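Sixteen tabs open and a cold coffee: the border deal, again

Aug 25, 2026

So I finally sat down and read the whole Clorkcombe agreement. All of it, annexes included (the annexes are where the fish are). I'd been arguing with people about this thing since June and it was starting to feel a bit rude that I hadn't opened it.

Quick catch-up if you don't follow this stuff. Clorkcombe and Bratirmont signed a customs deal 4 years ago. Goods coming off the ferry at Imrie get checked on the quay, and then they can travel on down the valley without being stopped a second time. Bratirmont has now decided it doesn't like the quay checks and wants them moved inland to Trarnard. Clorkcombe says fine, but then you have to reopen the text, and Bratirmont says no, no, this is only a "practical adjustment," and round we go!

I grew up 15 minutes from the Imrie ferry, so I'm not neutral here. My dad hauled produce off that boat for years and what he hated more than anything was not knowing which form was the right form that week. He could live with a long line. What drove him up the wall was getting to the front of it and being told the rules had changed overnight.

That's pretty much my whole worry with the Trarnard plan. The agreement says either side has to give 30 days' written notice before changing where a check takes place. It's in Article 2, it's one sentence, and I read it three times to make sure I wasn't missing some clever exception. As far as I can tell the letter Bratirmont sent over doesn't call itself a notice at all. It calls itself "an invitation to reflect." I mean, come on. 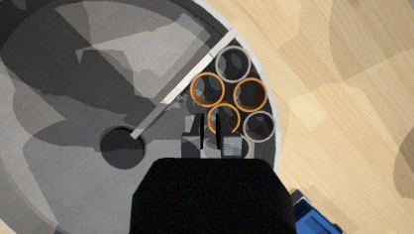
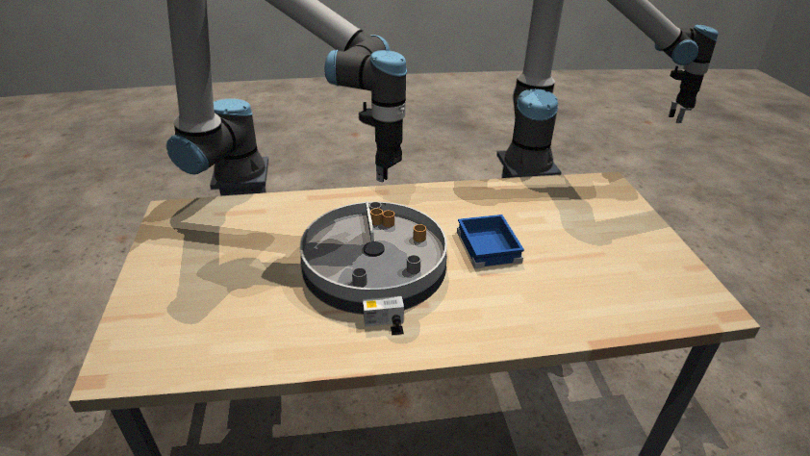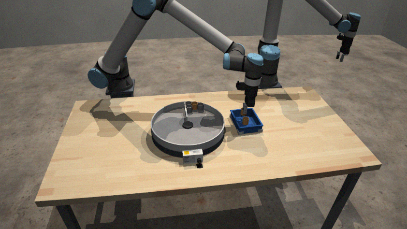
And the funny thing is I kind of see their point about the quay. It's cramped, the parking is terrible, and in winter the inspectors are standing out in sideways rain looking at crates of onions. Trarnard has a big flat lot and a proper roof. If you were drawing the system up from nothing you might well put the checks there.

But you'd also have to say what happens to a truck between Imrie and Trarnard. Is it in? Is it out? If it breaks down halfway, whose problem is the cargo? The current text has an answer because the check happens before the wheels leave the dock. Move it inland and you've got a long stretch of road with no answer, and I'd bet money the haulers end up paying for that in insurance.

A few of you emailed after my last post to say I was being too soft on Clorkcombe, and okay, maybe. They've been sitting on the request for a shared database for ages, and they do love a stern press release. Their latest one used the word "consequences" twice without naming one. I don't think that helps anybody who has a boat to meet in the morning.

What I'd like to see is pretty dull. Send a real notice, start the clock, and let the joint panel meet in the open with the minutes posted afterward. The panel exists already - it has a web page and everything, although the last thing on it is a change of phone number.

Next up I want to go through the fish annex properly, because there's a line in there on shellfish permits that I've now read two completely different ways. If you've worked with those permits, please write to me. I'll put the kettle on and clear some tabs.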